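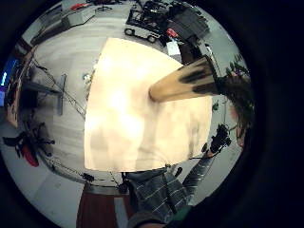 The tube on the big pale sheet

Wrapping bouquets with paper that's been rolled up – how do I stop it fighting back?

Posted by cultness_blooms, June 18, 2021
Borncombe Community Help > Crafts and Making

Hello all, hoping somebody can save my sanity. I've said I'll do the bouquets for our street lunch in Cultness in August, 29 of them, one for each place setting plus a few for the raffle, and I'm having practice runs now so I don't disgrace myself on the day.

The flowers I'm fine with. I like one big showy bloom at the top, something small and yellow tucked in under it with a bit of green, then something pale and soft lower down, and the stems bundled up tight in dark green so they make a neat handle. I could do that part all day long! It's the outer paper that's beating me.

I bought a roll of Oda wrapping paper, 900 mm wide, quite stiff, sort of a cream colour. It's lovely stuff but it has been wound round its tube for goodness knows how long and it wants to go straight back there. I cut a piece, lay it out, put the flowers down, and the second I let go of a corner it curls over and squashes the petals.

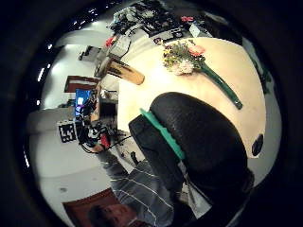
So far I've tried holding it down with my elbow (no), weighting it with mugs (better, but then I can't fold it without moving four mugs), and ironing it on low with a tea towel over the top. The iron did flatten it, but it left a faint shiny patch in the middle, and on pale paper that shows more than you'd think.

What I'd like to know is:

Is there a proper way to get the curl out beforehand, and can I do a whole batch at once?

Which way up should the paper go? I've been putting the curl upwards because I thought it would help the paper go round the stems, but that's also the way it attacks the flowers.

And is it mad to wrap them the night before? They'd be standing in buckets overnight if I don't, and I don't fancy getting up at five to fold paper.

I've got a decent sized table to work on, so space isn't a problem. Thanks in advance, and sorry for the essay.

hedgerow_hen
Member since 2014

Oh I feel your pain, I did the tables for my niece's wedding and said words I'm not proud of. Roll it backwards! Cut your pieces first, then take them a few at a time and wind them round the outside of the tube the opposite way to how they came, so the side that was on the inside is now on the outside. Not too tight or you get creases. Pop a loose elastic band at each end – a strip of scrap paper under the band stops it marking – and leave them while you have your lunch. When you unroll them they'll be much calmer, and if one's still a bit springy you just do it again for a few minutes.

After that I stack mine on the table with a big board on top and leave them overnight. I've got an old Jaltisholm shelf that's perfect for it, but any clean flat board will do, or the underside of a drawer if it's smooth.

As for which way up, I go curl down, so the paper arches up a little in the middle and the corners sit on the table. Lay the flowers on the diagonal, heads towards one corner and stems towards the opposite one, and bring the two sides in. It feels wrong for the first couple but the corners stop flapping about. If you've got the curl out properly it won't matter much either way.

I wouldn't iron it. I've had the shiny patch as well and it doesn't come off.

borncombe_bob

Use brown paper off a flat pack. Cheaper and no curl.

threeshedsandagoat
Member since 2017

Agree with hen about rolling it backwards, I'd just add a bit about the timing.

I'd wrap on the morning if you possibly can. Fresh stems that have been in a bucket need a good dry with an old towel before they go anywhere near paper, and pale paper shows every drip. If you really must do it the night before, wrap the stem ends in damp kitchen roll, then a small freezer bag, then your green, and only then the outer paper. Lay them somewhere cool with nothing on top. I wouldn't stand them up in the paper overnight, the bottoms go soggy.

What I'd probably do is a halfway version. Cut and flatten all the paper the day before, make up the bunches and tie them, and put them back in the water. Then the morning job is only dry, wrap, ribbon. I allow 2 minutes each once I've got going, so yours would be an hour or thereabouts with a cup of tea in the middle. Get someone else on ribbons if you can, it's the ribbons that slow me down.

Also cut one piece, try it on your fattest bunch, and use that as the pattern for the rest. I once cut the lot from a skinny one and had to patch half of them.

cultness_blooms

Rolled a few round the tube backwards after tea and they're lying flat as anything, thank you hen! Going for the halfway version with the morning wrap. Bob, I do have some brown paper but it's full of old tape.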